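Stidden Open Day

The Stidden Open Day is a yearly public event held at the Stidden Center for Applied Automation, a teaching and research facility in the town of Fokholm. It takes place on a Saturday in May and presents the center's work on robotic handling to residents, schools, and local employers. Admission is free. The event is best known for its tabletop demonstrations, in which a robot arm is given ordinary household objects to pick up, move, and set down, both in the laboratory and in computer simulation.

Background

The Stidden Center occupies a former seed warehouse on the east side of Fokholm. The building was converted in stages, with the ground floor given over to workshops and the upper floor to offices and a lecture room. During its early years the center received visitors by appointment only, mostly in the form of school groups and delegations from nearby manufacturers. Requests for visits grew to the point that they interfered with teaching, and the center replaced most of them with a single open day.

The first open day was limited to the ground floor and consisted of guided tours with a short talk. Demonstrations were added the following year. The move from winter to May was made at the request of the town, which had begun to hold its spring market on the same weekend, and the two events now share a parking area and a shuttle bus from Fokholm station. Attendance has since settled at some 600 visitors.

Program

Doors open in the morning and the building closes to the public in the late afternoon. The program has changed little in form. Visitors may join a guided tour or move through the building on their own, and a printed plan is handed out at the entrance. Tours start from the Litum Hall, the largest room on the ground floor, named for the mill that once stood on the site. Children under 7 must be accompanied by an adult in the workshop areas.

The lecture room hosts talks on subjects such as machine safety, gripper design, and careers in automation. Talks are kept short and are repeated in the afternoon. The Pfister Workshop, a training room for apprentices, is open throughout the day, and second-year apprentices present pieces of their own work there. A reading corner with technical magazines and older course material is set up in the corridor outside.

Simulation demonstration

The simulation demonstration is the part of the open day most closely tied to the center's current research. It is given in the Litum Hall on a large screen and lasts less than half an hour. The presenter introduces a virtual workspace, explains how the model of the arm is controlled, and then runs a handling task from start to finish. The same task is repeated with small changes, such as a different starting position for one of the objects, so that the audience can compare the results.

Cups are the usual choice of object. They are familiar to every visitor, and they raise several of the problems that the center studies: a cup can be held by its rim or by its sides, it tips over if it is pushed too high, and a neighboring cup limits the space in which the fingers can open. The approach to the objects is treated at some length in the talk. Presenters commonly stop the simulation while the gripper is still above the table and ask the audience where the fingers should go next. 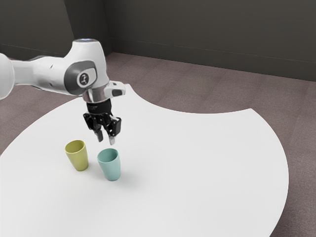

Simulation and Handling Group, Stidden Center for Applied Automation

The rendered workspace is kept plain. A white arm with a black two-finger gripper works over a white table with a curved outline, and two plastic cups, one yellow-green and one pale teal, stand upright near each other on its surface. The walls behind are dark gray and carry no decoration. According to the group's notes for presenters, strong contrast between the objects and the tabletop helps people seated at the back of the hall to follow the motion.

After the main task, the presenter shows a number of failed attempts recorded during preparation. Typical failures include closing the fingers too early, striking the rim of a cup, and releasing a cup before it has reached the table. These recordings were first shown as a filler during a technical delay and proved popular enough to be kept in the program. A question period follows. Frequent topics are the difference between simulated and real contact, the time needed to prepare a task, and the use of such methods in industry.

Laboratory demonstration

A second demonstration takes place in the handling laboratory, where a physical arm is operated behind a safety barrier. Groups are admitted every half hour. Staff carry out a handling task and point out differences from the simulated version, among them small errors in position and the effect of worn finger pads - a matter that the simulation does not at present cover.

Visitors do not operate the arm themselves. An earlier arrangement, under which members of the public could guide the arm with a hand controller, was ended after a review of the safety rules for the room. Hand controllers are now available only at the simulation stations, of which there are 4, placed along the window side of the Litum Hall. Each station offers a simplified task with a time limit, and no scores are kept.

Organization

The open day is planned by the center's public program office together with the Simulation and Handling Group and the apprentice training department. Planning begins in the fall. Demonstrations are rehearsed in full on the day before the event, and any task that cannot be completed reliably at rehearsal is withdrawn or shown as a recording.

Costs are met from the center's general budget, with a contribution from the town of Fokholm toward the shuttle service. Commercial exhibitors are not admitted, although local employers may place notices on a board near the entrance. Food is sold in the courtyard by businesses from the spring market.

School program

A separate session for schools is held in the same week. It follows the outline of the public simulation demonstration but leaves more time for questions and includes a written worksheet, on which pupils plan the order of movements for a simple task before seeing it carried out. Teachers receive the worksheet in advance. Classes are booked through the public program office, and places are normally filled by early spring.

See also

Stidden Center for Applied Automation
Litum Hall
Pfister Workshop
Fokholm spring market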